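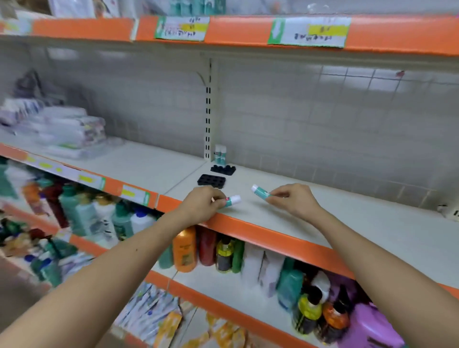 Maintained by Maham Lashari and Khang Khổng
Last edited in October

Sadham Shelf Set: README

The Sadham Shelf Set is a collection of photos of personal care shelves being stocked and straightened. It was put together for people who write shelf plans, train store staff or study how small stores lay out their goods. The photos come from three stores: Eletti, Chaudhry and Mirnard.

Contents

photos/ 400 photos, sorted by store
notes/ one text file per photo
plans/ 6 shelf plans, drawn by hand and scanned
items.csv 476 rows, one per product size
README this file

Of the 400 photos, 358 have finished notes. The rest have a notes file with only the store name and the shelf type filled in.

What the photos cover

Most of the set is small goods: tubes, bottles, jars and soft packs. Tubes get the most attention. They roll, they fall over when the one next to them is taken, and a row of them is hard to keep even. Several of the shelves use black rubber holder trays with round cups for this. Each tube goes into a cup and stays upright. The cover photo has two of these trays on a white shelf with an orange edge, with teal-and-white tubes standing farther back by the slotted upright and one more in each hand.

Bottles are mostly on the lower tiers. Soft packs are stacked flat. We did not move goods between shelves to make a neater photo, so neighboring shelves are often full while the one being worked on is close to bare.

Notes files

Each notes file has these fields:

store: eletti, chaudhry or mirnard
shelf: upper, middle, lower or mixed
fill: bare, part or full
holder: tray, divider, box or none
task: placing, removing, facing, wiping or unclear
remarks: free text, often blank

"Facing" means turning goods or pulling them forward so the row looks even. Use "unclear" when the photo alone does not settle it. A hand on a tube could be putting it down or picking it up, and we would like the notes to leave that open.

"Fill" applies to the shelf being worked on and leaves out the ones above and below it. Khang marked the Eletti photos and Maham marked the other two stores. We then traded and checked each other's work. Our main disagreement was over where "bare" ends and "part" begins. The rule we settled on is that a shelf with most of its surface showing is "bare", even with a few items at the back.

Known problems

Handwritten price labels are hard to read in many photos. Prices are not recorded anywhere in the set, and items.csv has no price column.

Colors on white shelves can look a little gray. Please don't use them to match packaging.

Two of the Mirnard plans use an older shelf numbering. The old numbers are penciled in the margin of the scans.

Changes

Added the tray value to the holder field. It used to be counted under divider.
Renamed "tidying" to "facing" in all notes files.
Fixed swapped size columns in items.csv.

Corrections can be sent to either of us. Please include the photo name and the field that needs changing.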